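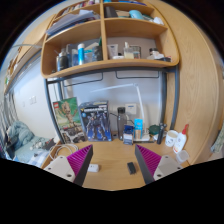
Talk for the Pandville evening – notes, Rui Matos

Slide 1. Say good evening, wait for the people at the back. The title is "The desk at the end of the day". My talk is 20 minutes, questions after, please not during.

Start with the question: who has at home a box they did not open yet? Let them raise the hands. Then I tell that I have LEGO and model kits, and that the boxes live on my desk longer than I want to say.

Slide 2. Boxes. A kit box is made to look good standing up, so we stand it up at the back of the desk and it becomes decoration. I don't say this is wrong. But a big box takes the place where the finished model should stand. My rule since September: two boxes on the desk, the others go in the shelf above.

Slide 3. Cables. Slow down for this part, last time in Stallari I was too fast. A white cable, when I don't use it, I coil it and leave it at the left side. Not in the drawer – in the drawer it makes knots with all the others. Small things like plugs get one fixed place. I lost 42 minutes one Saturday looking for an adapter. (Pause, people laugh here usually.)

Slide 4. Light. The lamp with two arms and a hinge. The base must be flat and stay behind, so the middle of the desk is free for the work. Show with my hand how low I pull the arm when I cut small parts from the sheet. My present kit has 139 parts, and the gray ones all look the same under bad light.

Slide 5. Bottle. Always with the cap closed! Tell the story of Zirnov and the instruction book, but short.

Slide 6. The 3 minutes. Before bed I clear only the middle of the desk. The back can wait.

If there is time, show the shelf plan. If not, go to questions. Give back the microphone to Ó Briain.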